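**Listemmont brings back the hoop race, with paperwork**

June 29, 2024

The town of Listemmont will once again let its residents chase wooden hoops down Petek Street, an activity that required no permission whatsoever when their grandparents did it and now requires a nine-page form.

The hoop race is the main draw of the Old Games Weekend, set for the first Saturday and Sunday in October. Also on the program are marbles, jacks, sack racing, stilts and a local specialty called jirk, a sort of skittles played with a flat stone and a great deal of arguing. Jirk takes its name from Jirkholm, the next town up the valley, which claims to have invented it and has mentioned this in several letters.

Organizers say 264 people have signed up so far. The largest group is adults over fifty, who want to show children how it was done. Children make up the smallest group. A number of them were entered by the adults over fifty. 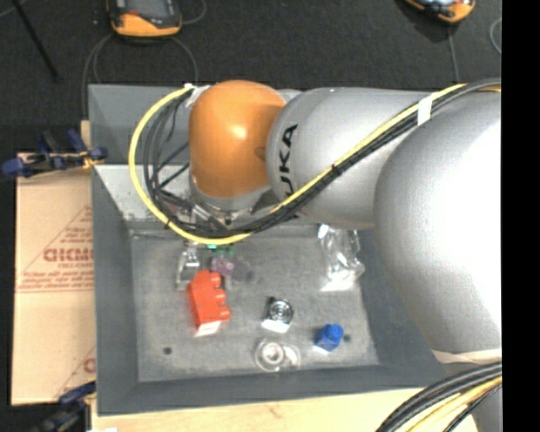
The rules took up most of the spring. Jirk has never had any in writing, and the two towns turned out to disagree on how far back a player stands, what counts as a fallen pin and whether the thrower may talk. Listemmont says yes to talking. Jirkholm says that was always the trouble with Listemmont. The printed version settles on a throwing line, a best-of-three format and a paragraph on language that parents may wish to read first.

Marbles will be played on the gravel behind the old school, after a trial on the new plaza ended with most of the glass in a storm drain. Players should bring their own. Winners keep what they win, a tradition the town considered dropping and then kept when the marbles players stopped returning its calls.

The toy lending library Ternora is supplying 300 hoops and the sticks to go with them. Each hoop carries a deposit, refundable if it comes back round. Practice sessions run on Thursday evenings through September at the ball field, where the slope is gentle and there is a fence at the bottom.

A time capsule of game rules, chalk and one jump rope will be buried on Sunday afternoon, to be dug up in 2053. Jirkholm has asked to include its own version of the jirk rules in a separate envelope. The request is under review.

Entry is free for spectators. Hoop racers must be at the top of Petek Street by 10 a.m. in closed shoes. In case of rain, the stilts are off.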